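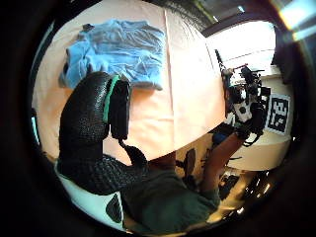
Bench diary: a free morning with the grippers

Posted 16/05/2020 by the owner of this page

We use cookies to remember your settings. Accept / Read more

I slept badly and came to the Kakham workshop early. The build is now in its second year, if I count from the December when I bought the first motor, and I still write here in English to practice it. My teacher said a diary forgives mistakes, so please do the same.

Last night the folding arm, which I call Ester, stopped again at the second fold. She did not drop the cloth. She only waited, as if I had to say something. I read the log until my eyes hurt and found that the left pad was closing 8 millimeters too far. It is my own fault, I changed the value at home and forgot to write it down.
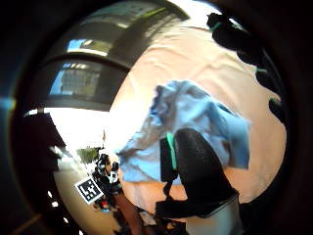 My main worry is still the thumb. On paper it is a simple part, but I have drawn it again and again, and each time the tip comes out too thin or too sharp. The round, black tip on the glove, pressed into the blue cloth, is the shape I want for Ester too. A round tip makes the fabric go down slowly and it does not leave a hard line. I made a drawing before lunch and sent it to the printer with a thicker wall. The printer said 100 minutes. I ate my rice and waited.

In the afternoon I put the morning's recordings together. The old folder had 2,209 short clips and now there are 2,232. It is not many for so much work, but I looked at each new one and I did not want to delete any of them. Before, I kept everything, also the bad ones, and Ester learned my bad ones very well.

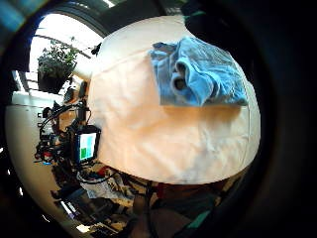
Blue towel on the white cloth, window side.

The Zetell board became warm when I ran both motors, so I moved it away from the power supply and tied the wires again. I must buy longer screws. Also I must ask at Girard if they still sell the soft rubber sheet, the gray one, because the new sheet is too slippery for cotton.
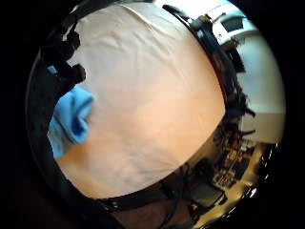 Girard wrote back before I closed my notebook: the gray sheet is finished, they have only the black one, and for thin cotton they would glue it with the rough side out and let it rest one night before any load. I had always glued it with the smooth side out. I ordered two pieces.

The new thumb came off the printer with one small hole near the base. I filled it and left it on the shelf to dry. Tomorrow I change the pad value back, and this time I write it on the wall.

Contact | Copyright, all text by the author | Back to top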